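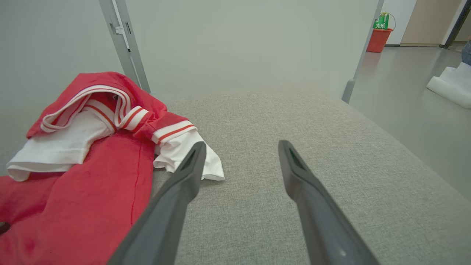

Tridura Open Day: Laundry Folding Demonstration

Tridura opened its Jornatstead workshop to visitors on 2 May 2020. The laundry folding demonstration ran through the morning and again after lunch, and 176 people signed the book at the front desk. We had printed 200 programs, so there are a few left over if anyone would like one for their school or club.

The folding project has been running at Jornatstead since last June. It is led by Hui-mei Tsang, with Kamrul Pramanik looking after the arms and Hayley Stockdale looking after the software. The aim is to have two arms pick up everyday clothing from a pile, spread it out and fold it neatly enough to go in a drawer. Towels came first. Shirts and shorts are harder, and they are what most visitors asked to see.

Each session took six garments. Kamrul gave a short talk at the start, then the arms worked while Hayley answered questions. Several people wanted to know why the fingers are so narrow. Kamrul explained that a wide finger tends to pick up two layers of cloth when you only want one. The narrow ones are better at getting hold of a single edge, but they can lose it again if the cloth is heavy.

Children's clothes and sports gear were used for most of the day. They are small enough for the arms to reach from end to end, and bright colours show up well against the grey surface. Stripes and trim also help -- the software uses them to work out which way round a garment is lying. 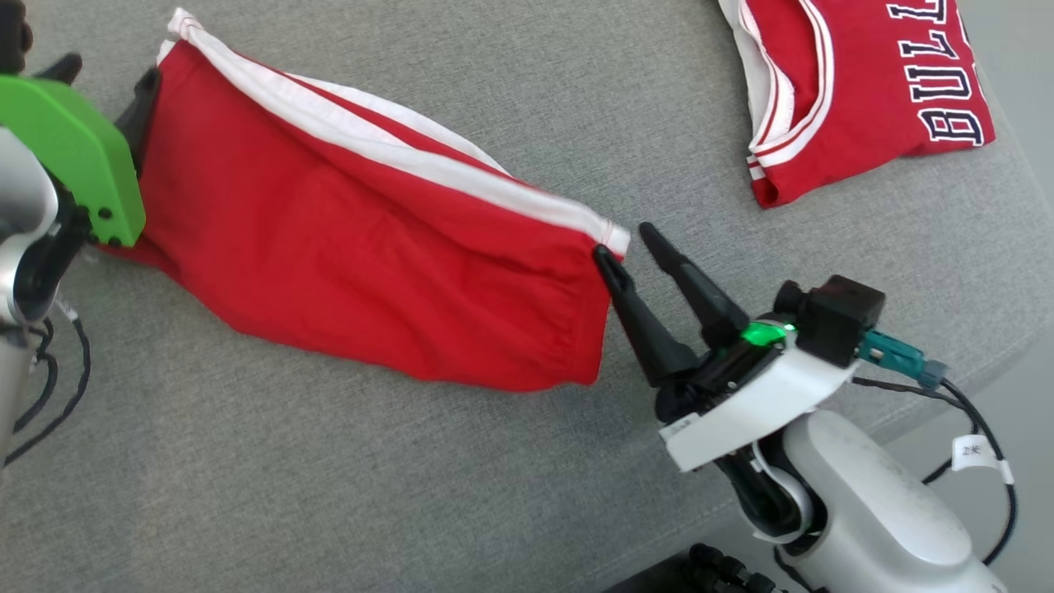 Red shorts held between the two grippers, with a folded Bulls jersey to the side.

Shorts need to be stretched out before they are folded. An elasticated hem pulls the cloth back into a bunch as soon as it is let go, and Hayley said this is the part of the job the team has spent the most time on this year.

Tarek Khasawneh from Haldane brought a group of textile students, who stayed for both sessions and had plenty to say about seams. Fung-ping Lui ran the sign-up table for the Numcombe workshop tour, and all places were taken before lunch. Anyone who missed out can leave their name at the front desk and will be contacted when the next tour is set.

Visitors who took their own photos are welcome to send them in for this page. Please include your name and the session you attended.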